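Greven Kitchen Inventory Text Corpus

Version 2, December release
Maintainer: Elfriede Widmer
Annotation lead: Balthasar Gasser
Contact: see CONTACT file in the repository root

Summary

The corpus contains 2715 short household inventory entries transcribed from handwritten pantry and cellar lists. Each entry is stored as one record with the original wording, a normalized wording, a quantity, a unit and a category. It was built to test unit normalization and spelling correction on informal lists. It is small, and it is not suited to training a language model from scratch.

Of the 2715 entries, 2555 have a complete quantity and unit. The rest have one or both fields empty. Empty fields mean the writer left them out. They don't mean that the transcriber could not read them; unreadable text is marked separately (see Transcription).

Source material

The lists come from three private notebooks, referred to as Kullard, Egger and Skirach after the houses where they were kept. All three owners gave written permission for release under the terms in LICENSE. The notebooks were returned after transcription and are not held by the project.

Kullard is the largest and most regular. Its writer used a ruled page with one item per line. Egger mixes shopping lists with stock counts, and the two are sometimes hard to tell apart. Where the heading did not settle it, the field list_type is set to unclear. Skirach has many crossed-out lines. A crossed-out line is kept as a record with struck set to true.

File layout

entries.csv holds one row per entry, UTF-8, comma separated, with a header row.
units.csv maps each written unit to its normalized form.
categories.csv lists the 32 category codes and their labels.
notes.txt has transcriber remarks by entry ID.

Fields in entries.csv

entry_id: string, source prefix plus running number, for example KU-0700
source: KU, EG or SK
page: integer, page within the notebook
list_type: stock, shopping or unclear
text_original: string, wording as written
text_normalized: string, wording after spelling correction
quantity: decimal, may be empty
unit: string, normalized form, may be empty
category: code from categories.csv
struck: true or false

Fractions are converted to decimals, so "1 1/2" becomes 1.5. Ranges such as "2-3 jars" keep the lower value in quantity, and the full range stays in text_original. Commas used as decimal marks in the Egger notebook were changed to points in quantity only.

Transcription

Judite Baptista and Vinzenz Marti each transcribed all three notebooks independently. Differences were resolved by Balthasar Gasser against the page. Words that could not be read are written as [?]. Partly legible words have the readable letters followed by [?] with no space. Ditto marks are expanded in text_normalized and kept as two straight quotes in text_original, so a CSV parser that does not handle escaped quotes will break on those rows.

Line breaks inside an entry were replaced with a single space. Page headings were used to fill list_type and were then dropped.

Normalization rules

Units are singular and lower case. "Jar," "jars" and "jr" all map to jar. "Glass" and "jar" are kept apart even where the writer probably meant the same container. Pound is not converted to gram. If you need metric values, convert after loading and keep the original column.

Spelling correction applies to item names only. Variety names for apples and potatoes were left alone, as several of them are local and could not be checked. 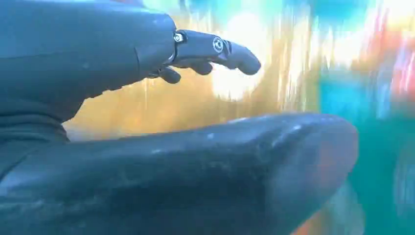

Known problems

The category split between "preserves" and "sauces" is inconsistent in the first part of Skirach. Version 3 should fix this. Until then, merge the two codes for any work that depends on category counts.

Several Egger pages appear to be later copies of earlier pages with small changes. They have not been deduplicated. A random split will put near-identical entries on both sides, so split by page range or by source instead.

Candle, string and soap entries were coded as "other" in version 1 and have their own codes now. Results from the two versions should not be compared by category.

Changes since version 1

Added the struck field.
Moved transcriber remarks out of entries.csv into notes.txt.
Corrected page numbers in Egger after a skipped leaf was found.
Rewrote the loader script to stop dropping empty quantities (patch by Dorian Royer).

Reporting errors

Open an issue with the entry_id, the current value and the proposed value. Please put one entry in each issue. Corrections to text_original can only be checked against the page scans, and those are not public, so they take longer than corrections to units or categories.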